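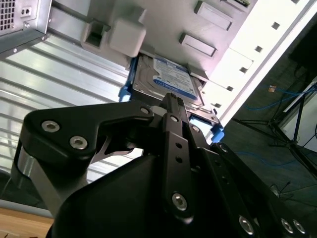

Zostier Opens Orders for the Rukwood Drive Handling Kit

ONTHORPE - Zostier has opened orders for Rukwood, an add-on kit that lets a standard robot arm pull and reseat hard drives held in plastic caddies. The kit is sold to repair shops, equipment recyclers and small server rooms that already own an arm and want to use it for drive work. First units ship in August.

Rukwood consists of a two-finger gripper, a small camera that mounts at the wrist, a controller box and a software package. The gripper bolts to the arm's tool flange through an adapter plate. Power and data run through one cable to the controller, which connects to the arm over a standard network port. No changes to the computer case or the drive bay are needed.

The kit is designed for bays in which the caddy has a grip tab at each end. The software finds the tabs in the wrist camera view, lines up the fingers and closes on the plastic. The drive label is not used for positioning, so worn, missing or unreadable labels do not affect the approach.

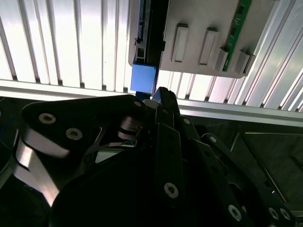

Gripper

The fingers are matte black metal, driven through an open linkage. All fasteners on the finger links can be reached from the outside with hand tools, and a finger can be replaced without taking the gripper off the arm. Replacement fingers are sold in pairs.

Grip force is set in software, with a separate limit for insertion. If resistance rises past the limit while a caddy is being seated, the arm stops, backs off by a set distance and waits for the operator. The operator can retry, adjust the approach or cancel the job from the controller screen.

Zostier worked with Sqalli, a maker of linkage parts, on the finger mechanism. Sqalli will also supply spare parts to customers directly.
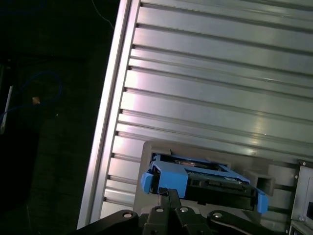 Gripper fingers at the front of a blue drive caddy.

Test results

Before release, Zostier ran Rukwood through 1021 pull and reseat cycles at its Onthorpe workshop. The arm completed 99 percent of them without operator input. The remaining cycles ended in a stop at the force limit. Most of these came from a caddy that had been entered at a slight angle, and the current software adds a second camera check before insertion to reduce such stops.

The tests covered 46 caddies with different amounts of wear. Cases were placed both level and tilted, and room lighting was left as it was. Bare metal near the bay can produce strong glare in the camera view - the software takes several exposures at each approach point and discards the ones that are too bright to use.
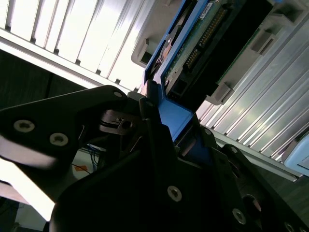 Rukwood holds the caddy and keeps its fingers off the drive. Contact with the electronics is the main risk in automated drive handling, and the grip points were chosen with that in mind. With the fingers closed on the blue plastic, the green circuit board and the row of gold connector pins stay in view of the wrist camera, so an image of the connector can be saved with the job record. The software stores up to 300 job records on the controller and exports them as plain text with image files attached.

Setup and requirements

Setup takes one calibration run per bay type. The operator guides the arm to the bay by hand, marks the two tabs on the screen and confirms the direction of travel. The bay type can then be reused on any case with the same layout. Caddies without end tabs are not supported in this release.

Availability

Orders can be placed through the Zostier sales office in Onthorpe. The kit includes the gripper, camera, controller, adapter plate, cable and one spare pair of fingers. The robot arm is not included. A list of supported arms and a printed setup guide are available from the sales office on request.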